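Workshop Tips: Recording Assembly Examples at the Bench

This page is maintained by the Skoduleck shared workshop for members who record example runs for the Tamaler learning system. It covers the preparation of the bench, the handling of small metal parts, and the upkeep of the recordings. Members who are new to the arm should complete the general safety session before reading further.

Covering the bench

Use a plain dark cloth with a matte finish. Bright sheet and glossy vinyl produce reflections that move with the operator, and the system may learn to follow the reflection. A cotton or felt cloth large enough to reach past all edges of the work area is suitable. Iron it if time permits. Fold lines are acceptable provided they stay in the same place for the whole session, so do not tug the cloth straight between runs.

Dust shows quickly on dark fabric. A lint roller removes most of it. Do not use a damp sponge, which leaves a mark that dries to a different shade.

Preparing the parts

Wipe each gear with a dry, lint-free rag before the session begins. If a part carries heavy oil, degrease it and let it stand overnight. Pins on the carrier plate should be checked by hand: a gear must slide down under its own weight. If it binds, polish the bore lightly with a fine abrasive pad and try again. Forcing a tight gear during a run teaches the system to press too hard, and such runs are difficult to find afterward.

Set the plate down first and the loose gears second. Leave a clear stretch of cloth between the plate and any gear that is waiting to be picked up, wide enough for the open fingers to come down on either side.

The planetary carrier task

The gears are taken up singly and placed at their positions on the plate. The operator may choose any order of placement, and operators are encouraged to change that order from run to run. 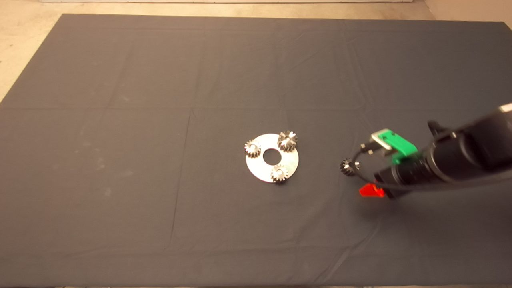
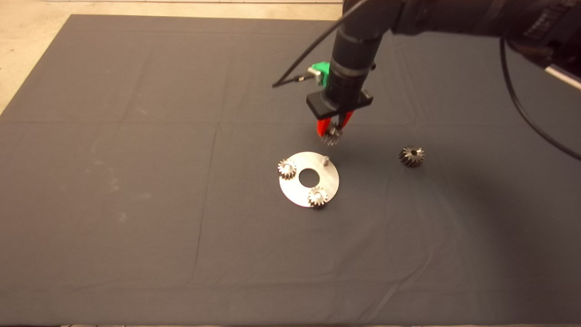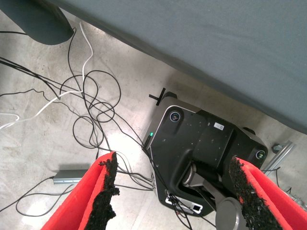
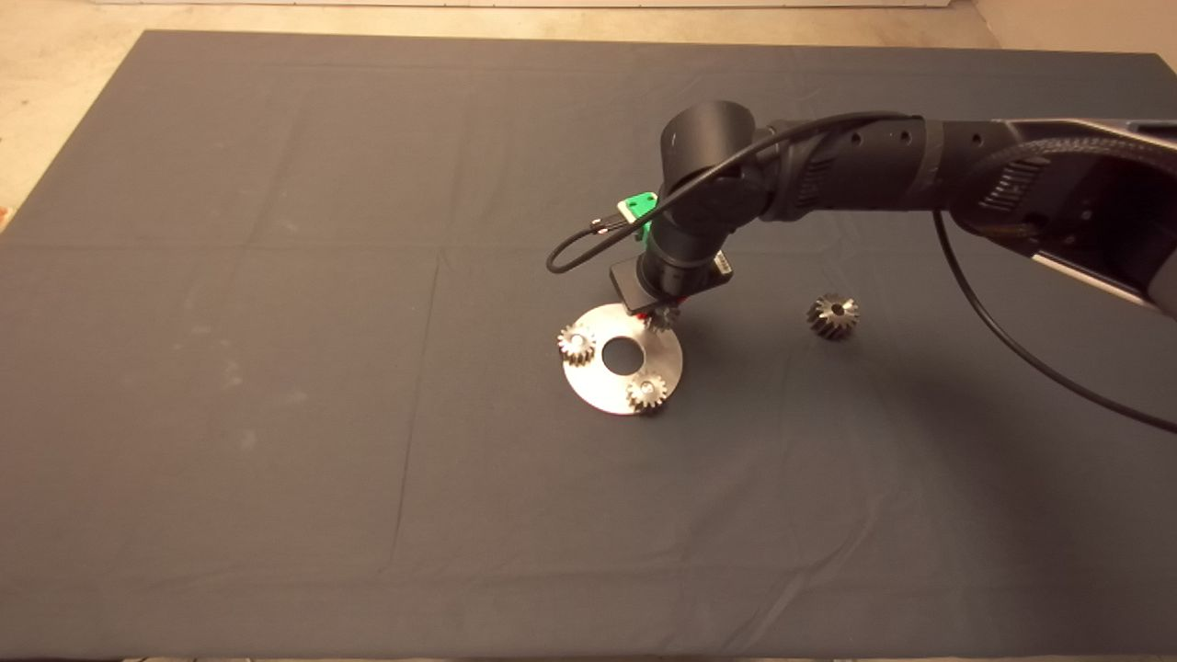
Varying the examples

A set of identical runs has limited value. Between runs, turn the plate by a small amount and move the loose gears to new spots on the cloth. Record no more than 6 runs with one layout. After that, clear the plate completely and begin again from a new arrangement.

Work at an even pace. Long pauses should be avoided, as the system treats a pause as part of the task. If the operator needs to think, the run should be stopped, discarded, and started over. Corrections are a different matter. A gear that catches on the pin and is lifted, shifted, and lowered again makes a useful example and should be kept, with the word "recovery" entered in the log.

Dropped parts

A gear that rolls off the bench ends the run. Stop the recording, stop the arm, and only then reach for the part. Inspect the teeth for burrs before it goes back into use. A magnetic tray kept on a side shelf is the best place for spares. Keep it off the work cloth, where it will draw small steel parts toward it.

Finger pads

Grip material wears down with use and should be looked at before each session. Replace it when the surface has gone smooth or has begun to shed. Change the pads on both fingers at once, since a new pad facing a worn one will tilt the part. Crumbs of pad material on the cloth should be brushed away between layouts.

Cables

Leave enough slack at the wrist for a full turn in either direction, and move the arm slowly through its reach before recording. A cable that drags over the plate can shift a seated gear. Hook-and-loop ties are preferred to plastic zip ties, which have sharp cut ends and cannot be reset.

Logging and storage

Enter each run in the Urnus log on the day it is recorded. The entry should state the layout, the order of placement, and the outcome. Unlabeled runs are deleted at the end of the month. Two members must review any set before it is passed to the Bianchini room for training.

When the session is over, return the gears to their lidded box with a packet of desiccant, shake the cloth outdoors, and fold it along its existing lines. The revised booking form for the bench will be in use from September. Until then, members should continue to sign the paper sheet by the door.

Page last reviewed Sun 4 August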